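Pesquisar no site
Buscar Pesquisa avançada

A mesa branca e o que se põe em cima dela

Há casas em que tudo acaba na mesa. As chaves, a correspondência, a fruta que ainda não tem fruteira, o casaco de quem chegou com pressa. Na minha era assim, e confesso que passei anos a achar que o problema estava na falta de armários. Foi preciso passar uma tarde de maio com Nisha Nigam, que arruma casas alheias há 14 anos e escreve a coluna doméstica da Clatness, para perceber que eu começava sempre pelo lado errado. Ela começa por limpar o tampo e olhar para ele durante um bocado, com a paciência de quem espera que a água ferva (e eu, que sou impaciente, já estava a estender a mão para a primeira taça).

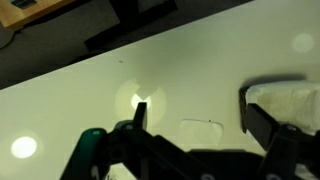

O tampo branco, com as luzes do teto refletidas.

Uma superfície clara mostra tudo, até o mais pequeno pontinho escuro, e por isso há quem fuja dela. Nisha adora-a precisamente por essa franqueza. Passa um pano macio quase seco, depois outro, e baixa a cabeça até à altura do tampo para procurar marcas contra a luz. A madeira cor de mel, diz ela, é a melhor companhia para o branco, e basta um móvel baixo ali perto para a sala inteira parecer menos fria.

Só depois vêm os objetos, e vêm devagar! O método, que ela foi afinando com Kuldeep Pal, seu sócio na pequena loja Nitham, consiste em dar a cada coisa solta um recipiente e a cada recipiente um pedaço de mesa. As peças grandes ficam numa ponta, as taças de madeira de preferência, porque têm peso e ninguém as empurra sem querer. Os cestos de tecido servem para o que anda sempre a fugir: elásticos, pilhas, a tampa da caneta. As caixas transparentes guardam o que precisamos de ver para não comprar outra vez, e suportam bem outra peça por cima, desde que seja leve.

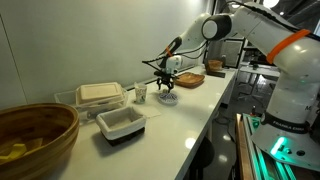 Taça de salada, caixas, cesto de tecido, copo de papel e um pratinho sobre o guardanapo: cada coisa no seu lugar ao longo da mesa.

Gosto muito do guardanapo de papel por baixo do pratinho. É um gesto mínimo, que a minha avó fazia com naperons e que eu tinha por mania de velha, mas a verdade é que marca o sítio e poupa o tampo. Também o copo estampado me conquistou, e já dei por mim a guardar um parecido para os lápis dos miúdos. Quanto ao tabuleiro de madeira, Kuldeep defende que deve ficar sempre mais para o fundo, à espera do que houver para levar à cozinha. Nisha discorda e quer o dela junto à porta. Não chegaram a acordo enquanto lá estive, e bebemos o chá com a questão em aberto.

Comentários

Wuvance: Fiz isto ontem à noite e encontrei o abre-latas que procurava desde o Natal. Obrigada!

Joshi: E quem tem gatos? O meu considera qualquer cesto de tecido uma cama.

leitora38: O truque de baixar a cabeça para ver as marcas é mesmo da minha mãe. Beijinhos à Nisha.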